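4.2 Equipment costs and replacement planning
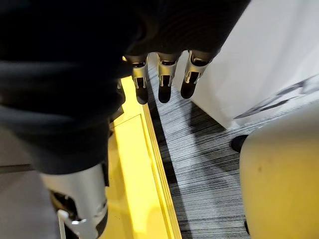
The purchase price of a multi-fingered hand is seldom the largest item over the life of a project. Our second budget, prepared by Shin and Batista in February, therefore separated the initial order from the parts expected to wear. Fingertip pads, joint pins and fabric coverings were entered as consumables, and a full spare hand was treated as capital equipment. Figure 3 shows the fingers of the hand with black fingertip pads fitted.

Quotations were sought from two suppliers, Atell and Skumholm. Atell offered the lower unit price but a delivery time of 11 weeks. Skumholm quoted 3,078 euros for an annual service contract – calibration included – and 457 euros for each replacement finger. The Bittencourt site had no technician able to replace a finger in house, and the contract was accepted on that basis.

We had allowed for one finger replacement in the first year. Villalba has argued that this figure is too low for work carried out close to the floor, and the present plan provides for 2. Shipping charges remain uncertain and are held under a separate heading (see Section 4.4).

Figure 3. Fingers of the hand, with fabric covering over the wrist.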